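22 de dezembro de 2023 - arrumação da bancada

Troquei os cestos de sítio. O branco, de rede perfurada, ficou pendurado ao centro da barra do fundo; o preto na calha da esquerda, preso com abraçadeiras. Encomenda à Binitz: 16 ganchos, vieram só 2. Reclamar. 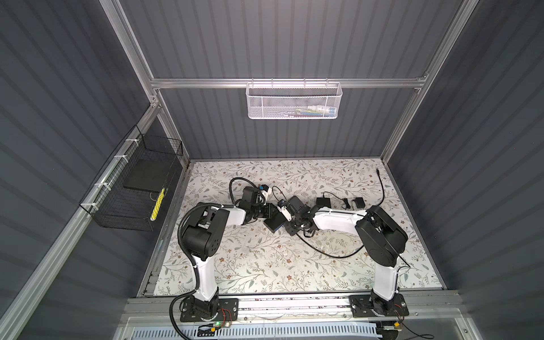

Cestos na posição nova, tapete florido posto.

Falta etiquetar tudo. A espuma preta fica no cesto da esqueda até o Mogens dizer onde a quer - perguntar tambem pelas peças da Pimell.

2 comentários · 16 partilhas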